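Search this blog

August 13, 2025

I finished the Balaskas book last night. It covers every record Binora made, one chapter per album, and I read it in order with the records on.
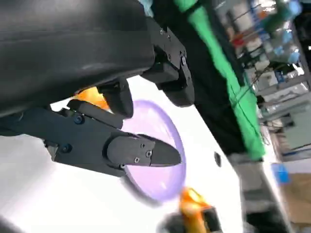

The chapters on the first 3 albums are the best. There is a lot about the sessions at Triltorham, including which takes were kept and who wanted them thrown out. After that it gets thin. Kerard, my favorite, gets 17 pages - the live album gets more.
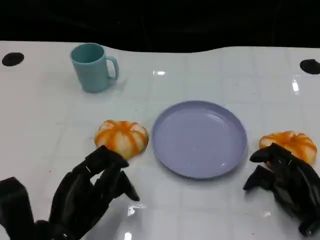 The index is poor too. I looked up two B-sides and neither was listed, though both are in the text. I'd still buy it, but I would wait for the paperback in December.

Next up is the box set, if it ever ships.

2 comments
Share

Contact | Back to top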